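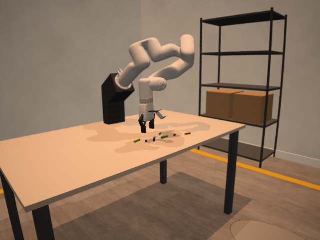 Thursday, August
Posted by the bench 3 operator

Remote control all day, in the simulator. Started at 7:40 with the small-parts task: pick up a named piece, move it to the left side of the table, let go, back off. Seven pieces per layout, positions shuffled at each reset. Target for the week is 400 accepted demonstrations. I had 39 by lunch, which is slow.

Most of the rejects were mine. The long green blocks are easy if I turn the wrist before going down. If I turn it on the way down, one finger clips the block and it skids, and the recording then teaches the skid. I threw those out. The tiny blue cube is worse. From the default view I can't judge depth that close to the purple piece, so I switched to the wrist view for the last part of each approach – slower, fewer misses.

Changed two settings after lunch. Hand-to-arm scaling went down to 40 percent near the table and stays full above it. The gripper now starts wide open at every reset, as Danora asked for in their notes. The first change helped at once. The second I can't feel either way.

One open question for the Stukero call: do pauses count? I stop before closing the fingers, sometimes for a full second, and the Irex export keeps every idle step. A policy trained on that may learn to hang there. I would trim anything over 700 ms, but want it agreed before I touch the files.

Right wrist sore by four. Moved the controller stand lower. Tomorrow the orange block first, then the round ones.

Contact | Copyright Danzer bench notes | Back to top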